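The Quarterly
Opinion
By Morena Costa
Posted Monday
14 comments | Share | Print

Please Stop Giving Us Things to Sort

I have been on the swap side of community life long enough to have opinions about bread machines. My first is that the town of Stustivley has more of them than households, and that they travel from basement to basement by way of our January swap, like a chain letter. I'm fairly sure I have met the same one four times. It has a chip in the lid and I have started to nod to it.

So when the idea went around this winter that we should make the swap bigger, with a second hall and a longer drop-off window, I was the one at the back making a face. Fredy Pacheco asked if I wanted to share my concerns. I said I would write them down, which I think he took as a threat.

My complaint is simple. We talk about the swap as though the hard part were getting people to give things up. It isn't hard at all. People will give you anything. They will give you a fondue set without forks and then, the next year, the forks. Our records for last year, kept by Inmaculada Gallardo in a handwriting that shames the rest of us, show 3823 items in through the front door. They are less chatty about where those items went, but I can tell you where a good many of them went, because I rode along with them. They went to the transfer station on the Sirutis road.

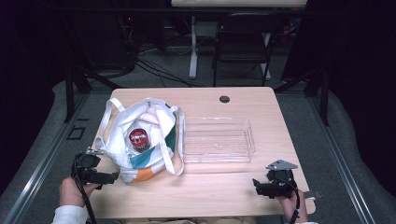
A thing that goes to the landfill by way of a church hall has still gone to the landfill. It has simply had a nicer morning on the way. Meanwhile the person who dropped it off drove home feeling light and virtuous, with a newly empty closet, and I don't need to tell you what happens to an empty closet. I have one myself. It stayed empty for nine days.

I don't say this to be sour. I love the swap. I love the man who comes every year for jigsaw puzzles and counts the pieces at the table before he'll commit. I got my good winter coat there, and my second-best one, and a lamp I've been meaning to rewire since before my knees went. When a thing passes from somebody who is done with it to somebody who wants it, I get a small thrill that I have never once gotten from a store.

But that's matchmaking, and matchmaking doesn't get better when you rent a bigger room. It gets better when you know what people are looking for. We have never asked. We put out a call for stuff, stuff arrives, and then we stand behind it at folding tables hoping somebody walks in with a burning need for a single ski.

Yayra Abubakari, who moved here from Gautier, tells me the swap there runs backward from ours. People post what they need first. A crib, a rake, size 6 rain boots. The list goes up on a board for a few weeks, and donors bring what's on it. Whatever isn't on it stays home with its owner, who is allowed to feel bad about it in private. She says they turned away around 100 bags the first year and there was some grumbling in the parking lot. The second year people read the list.

I brought this up at our planning night and got a long silence, followed by the remark that it didn't sound very welcoming. Perhaps not. I'd only point out that we are extremely welcoming to bread machines and somewhat less so to the six people who have to load them into Maximiliano Arrieta's truck at dusk, in sleet. Max has a bad shoulder. The truck isn't young either.

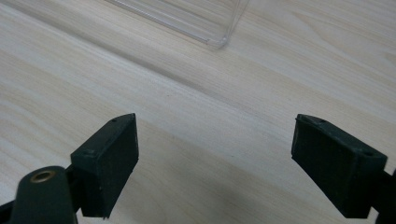 Stustivley Reuse & Repair Circle

There is also the question of repair, which is in our name and which we treat like a relative who lives out of state. We hold one fix-it evening a year. It is always packed. People bring toasters and stand in line with them, cradled like sick cats, and most of what's wrong turns out to be crumbs or a cord. If we took the money proposed for the second hall and spent it on a fix-it evening every month, a decent soldering iron, and sewing machine needles in more than one size, I believe we'd keep more out of the Sirutis road in a year than the swap does. I can't prove it. I also can't prove the opposite, and neither can anybody in favor of the second hall, though they have a slideshow.

The argument against me is that the swap is our big day. It gets us new members, and it's the one time the newspaper comes. A fix-it evening is nine people and a smell of hot dust. I grant all of that. I'd grant it faster if the new members came back in February, when there's a gutter to clean out at the tool shed.

What I'm asking for is modest. Keep the one hall. Put up a wants board outside the Sotia bakery by Thanksgiving, and let people write on it. Shorten the drop-off to a single morning. At the door, post somebody who can say "no, thank you" in a pleasant voice and then hold out through the second and third explanations of why the thing is practically new. I've been told I have the face for this, if not the voice.

And if you are the owner of the bread machine with the chipped lid, I'd like a word. I've come around to wanting it.

Related
Fix-It Night: What to Bring, What to Leave in the Garage
Fredy Pacheco: The Case for a Second Hall
Tool Shed Hours Are Changing
Letters: In Defense of the Single Ski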